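5 min read

Progress report to the Undetti fund: shared working rules for two-armed garment handling
Period ending November

Dear all,

It has been a busy and mostly happy stretch, and I'm glad to be able to write to you with more to show than I had last time. You'll remember that the grant pays for one thing above all, a set of written working rules that a small lab can pick up and follow when its people teach robots to handle clothes. We called it the Killham rulebook in the proposal and the name has stuck, so I'll keep using it here.

The draft now has 108 rules, which is more than I'd hoped for and (I'll admit) more than anyone wants to read in one sitting. We have started grouping them by the moment in the day when they matter: before power-up, at the start of a run, during a run, and at close. Our partners at Nutsugah tried the first two groups on their own bench and sent back five pages of notes, most of them kind and all of them useful. They found our wording on cable checks muddled, and they were right, so that part has been rewritten from top to bottom.
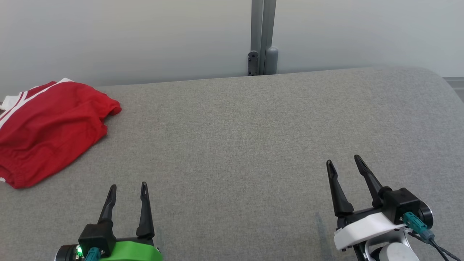
The start-of-run rules are the ones I'm proudest of, and they have changed the most. A run may begin only when both grippers are open and the stretch of table between them is clear, and the garment has to be set down to one side in a loose heap, the way the red one is lying on the gray cloth, with no smoothing or folding beforehand. We argued over that last point for weeks! Some of us wanted a neat starting position so that runs would be easier to compare, but a shirt out of a real hamper is never neat, and in the end the heap won. The operator says "clear" out loud before touching the controls, and whoever is second on the bench says it back.

We logged 690 runs under the draft rules this period. Three were stopped early by the second person, each time over a sleeve hanging off the table, and I was pleased to see people use the stop without any fuss. The log sheet itself is still too long, and Sirkov has offered to help us trim it to a single side.

Money is on track. We've spent a little less than planned on travel and a little more on table coverings, which wear faster than I'd have guessed. With your agreement I would like to move the difference across and leave the total as it is.

Next come the close-of-day rules, and then a plain-language edition for students. I'd love to have your comments on the grouping before we send the draft to Sirkov for a full trial.

With warm thanks, as ever, from everyone at the bench.

Related items
Killham rulebook: notes from the first Nutsugah trial
Writing a stop rule people will use
Undetti fund: guidance for grant holders

We use cookies to remember your reading preferences. Accept | Manage settings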